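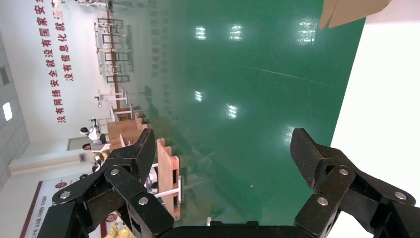
The Returns Desk

Horácio Fonseca inherited his uncle's lighthouse in March, along with 48 jars of pickled beets and a letter from the town of Davley asking when he planned to turn the light back on.

He wrote back that he sold flooring in Orberg and had never turned on a lighthouse in his life. The town replied that his uncle hadn't either, in the beginning, and that the ferry to Davley left at 8.

He took the ferry mostly to return the lighthouse. There had to be a desk for that sort of thing. In his experience every object in the world could be brought back to somebody behind a counter, provided you had the paperwork and were willing to be sighed at.

There was a desk. It was in the harbor office, behind a ficus, and the woman who ran it was named Sisay. She read the letter, read the will, and asked if the lighthouse was in its original condition.

"It has beets in it," said Horácio.

"Opened?"

"Two of them."

She sucked her teeth. Opened beets complicated things. She pulled out a form, and then a second form that explained the first one, and told him he could wait in the lighthouse while it went through.

"How long does it take?"

"Your uncle's is still pending," said Sisay.

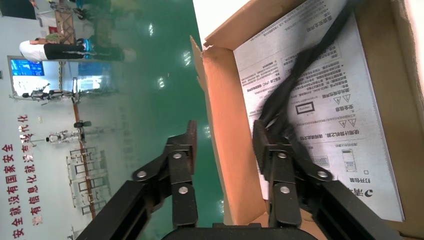 An open box and a green floor.

He climbed the stairs that evening with a flashlight and a cheese sandwich. There were 200 steps, according to a plaque at the bottom, and the plaque had clearly been written by somebody who quit early. At the top he found a cot, a kettle, a shelf of detective novels with the last pages torn out, and his uncle's own return form, filled out in blue ink. Under Reason for Return the old man had written "Drafty." Under that, in a different pen, "Also gulls." Under that, in pencil and much later by the look of it, "Never mind the gulls."

Horácio sat on the cot and ate his sandwich. It was drafty. A gull came to the window and looked at him the way his district manager did.

He had no intention of turning on the light. He only wanted to see how the switch worked, as a man in a hotel room will open every drawer without owning a single sock to put in it. The switch was brass and stiff, and when it gave, the whole room hummed and a long white arm went out over the water.

Down in the harbor somebody cheered. Somebody else yelled at them to keep it down, people were sleeping.

Last changed in March

In the morning there was a basket on the step with bread in it and a note that said the light was a bit slow going around, his uncle used to kick it.

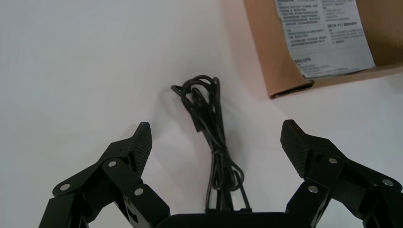

Page last changed: March

He kicked it. It went around faster.

At noon he walked down to the harbor office to say that he would be leaving on the evening boat, form or no form. Sisay was eating soup behind the ficus. She said that was fine, the evening boat was called the Gikgate, and it would be along as soon as it got dark enough for the captain to find the place.

"And how does he find the place?"

She looked at him over the spoon for quite a while.

"Who turns it off after I'm on board?" he asked.

"That's on the third form," said Sisay.

He took the third form back up with him. It was long, and parts of it were in Latin, and he had got as far as Section 2 when the Gikgate came in, tooted, waited a decent interval, and went out again. He hardly noticed. There was a question about the beets, and he wanted to get it right.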